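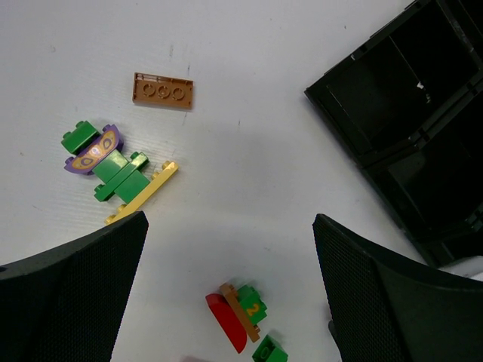 Sorting and Storing Building Bricks: Guidance for Play Settings and Families

Issued by the Stadwood Toy Library
Prepared by Naa Yakubu, Lending Officer
Revised Monday, January 27, 2020

These instructions apply to all brick sets borrowed from the Stadwood Toy Library and may also be followed for sets kept at home. They cover the separation of built models, the sorting of loose pieces and the return of a set in its divided tray.

What you will need

A clear table with a pale, plain top, on which small pieces show up well. A large bin or tub for pieces waiting to be sorted. A divided tray with a section for each kind of piece. A brick separator, if the set was issued with one. A soft, dry cloth.

Before you start

Tip out only as much as the table will hold comfortably. A full lending set contains 565 pieces, and the larger Dralteo set contains 829, so it is best to work through either in several batches. Children under three should not be present while small pieces are on the table.

Step 1. Decide which models to keep

Ask the children whether any model is still in use. Small figures are often worth keeping whole for a day or two, particularly those a child has made without a plan. Place these at one side of the table. Models belonging to a borrowed set must be taken apart before the set is returned.

Step 2. Take the models apart

Begin at the end of the model that has the fewest pieces attached. Hold the larger part still and rock the smaller part gently from side to side until it lifts. Long, thin plates should be eased up from one end - pulling from the middle tends to bend them. Where two thin plates are pressed together, use the separator. Knives, scissors and teeth must not be used under any circumstances.

Curved and printed pieces need more care. Hold them by the edges and keep fingernails away from the printed face. Put them to one side until the plain bricks have been dealt with.

Step 3. Check the pieces

Turn each plate over and look at the underside. Crumbs, modelling clay and hair collect around the tubes and inside the rim, and a piece that has been packed with clay will not grip. Wipe with the dry cloth first. If this is not enough, wash the piece by hand in lukewarm water and leave it on a towel overnight. Cracked pieces should be handed in separately in an envelope marked with the set number.

Step 4. Fill the tray

Set the tray within easy reach of the table's centre. It does not need to be square to the table edge; many people find it easier to fill at an angle.
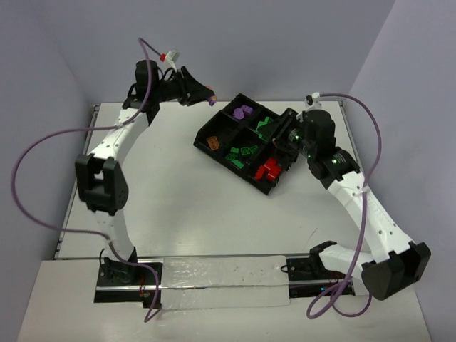

Sort by kind first and by colour second. Place plates, square bricks, curved pieces and printed pieces in separate sections, and divide by colour only where there is room to do so. Do not heap any section above its dividing walls. Keep the tray level whenever it is moved, and hold it by the rim.

Step 5. Return the set

Compare the contents with the card supplied. Missing pieces should be noted on the back of the card; there is no charge for fewer than ten. Sets may be returned to the Kwiatkowski Room during opening hours. Replacement cards and separators are available from the desk on request.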